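How I sort a mixed tub of little coloured blocks

My youngest had been given a tub of small blocks from Tirmont, 116 of them, all tipped in together, and for weeks they lived in a heap under the sofa. I finally sat down in June and worked out a way of sorting them that doesn't take all evening.

First, find yourself a flat board with a bit of room on it. I like pale wood because the colours show up so well against it, and you can see straight away if you've got a blue hiding in with the greens. A tray will do, but mine has a lip and I kept knocking things against it.

Now take out a small handful - I never do more than 8 at a go. Ignore the shapes completely for now and just go by colour. Push each colour together so the matching ones sit side by side, and leave a good gap of bare board before the next lot. That gap is what makes it easy on the eyes!

Once the colours are done, look at shape. Lumpy, rounded ones tend to roll off if you lay them down, so stand them upright.

Then sweep each colour into its own bag or jar and start on the next handful. I use old jam jars with the labels soaked off (the Harnuner ones come off in one piece, bless them). The whole tub took me two cups of tea. 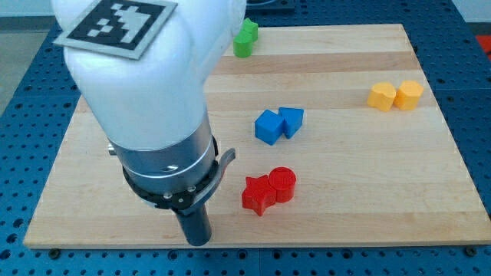
Eight blocks on the board, paired up by colour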